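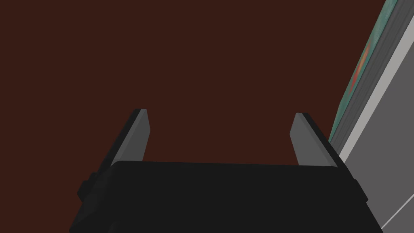

Ministerial statements on terrorism sentences follow a fairly stable order, and the coding scheme was built on that order. A statement usually opens by denouncing the offender or the offence, moves through a recital of the charge and the penalty, and closes by telling the public that the agencies are doing their job. Denunciation and reassurance are therefore set apart in the text but belong to the same statement. We refer to this as the paired form. A statement was coded as paired only when both elements were present and the recital came between them. Where a minister denounced and reassured in the same sentence, the statement was coded as merged and analysed separately.

4.1 Sources and selection

The corpus consists of 2388 statements issued in the 24 months before the sentencing amendments came into force. We drew on media releases, doorstop transcripts, answers given in question time and speeches to party branches where a text had been released. Social media posts were left out unless they reproduced a release in full. Radio interviews were included only if the minister's own office had published the transcript, as commercial transcripts differ in how they treat interruptions and partial answers.

A statement entered the corpus if it named a person convicted of a terrorism offence, or referred to a particular sentence without naming the person. General remarks on national security were excluded. This rule removed a good deal of material from the weeks before each budget, when ministers spoke often about agency funding and seldom about individual cases.

Press coverage was taken from the Zanum archive, which holds the regional titles serving Esberg and Selton as well as the metropolitan dailies. The two regions were chosen for the electorate comparison reported in Section 5. Both returned government members at the last election, but the Esberg member held a portfolio with responsibility for sentencing policy and the Selton member did not.

4.2 Coding

Coding was carried out by Urmila Rajput and Lucero Cáceres using the typology in Walczak, with changes. The original typology treats any mention of the length of a sentence as a sign of approval. In our pilot this did not hold. Ministers regularly gave the length of a sentence as part of a complaint that it was too short, and in some cases gave only the non-parole period, leaving out the head sentence altogether. We split the category into approving, neutral and critical mentions, and added a separate flag for statements that gave the non-parole period alone.

Disagreements were settled by Milovan Kadrić, who had no part in drafting the scheme. Most concerned the boundary between neutral and critical mentions. The phrase "the court has made its decision" gave particular trouble. Read on the page it is neutral, but in transcripts it often came straight after a question about leniency, and the minister then moved to the need for new legislation. We coded it as critical when a legislative proposal followed within the same answer and as neutral in all other cases. The rule is a blunt one and we return to its effects in the discussion.

4.3 Distribution of forms

The paired form made up 68 per cent of the corpus. It was most common in media releases, where offices appear to have worked from templates: whole closing paragraphs recur, with only the name of the agency changed. It was least common in question time. Answers there were shaped by interjections and by the time limit, and the reassurance was often dropped when the minister turned to the record of the previous government.

Merged statements came mainly from doorstops. These tended to be short, and many were given on the afternoon of the sentence, before the remarks of the judge had been published. Ministers speaking at that point could not have read the reasons, yet critical mentions were no rarer in same-day statements than in later ones. Nghiêm found a similar pattern in provincial statements on parole decisions and suggested that the position is settled in the office before the hearing — the sentence then supplies the occasion for announcing it. Our material fits that account, although it can't rule out the simpler view that ministers react to the number and don't go back to it.

Timing also mattered across the week. Releases sent out on a Friday were shorter and more likely to omit the recital. We did not code these as paired, even where denunciation and reassurance were both present, as the definition requires something between them. Skjelbred has argued for a looser definition that would admit such cases. We ran the comparison both ways and the ordering of the source types stayed the same.

4.4 Limits of the measure

The scheme records what was said and where in the statement it was said. It does not record emphasis. A doorstop in which the minister speaks one angry sentence and then reads three from a card is treated in the same way as a release of even tone. Audio was available for part of the corpus only — chiefly the metropolitan doorstops — and we decided against using it for some statements and not others.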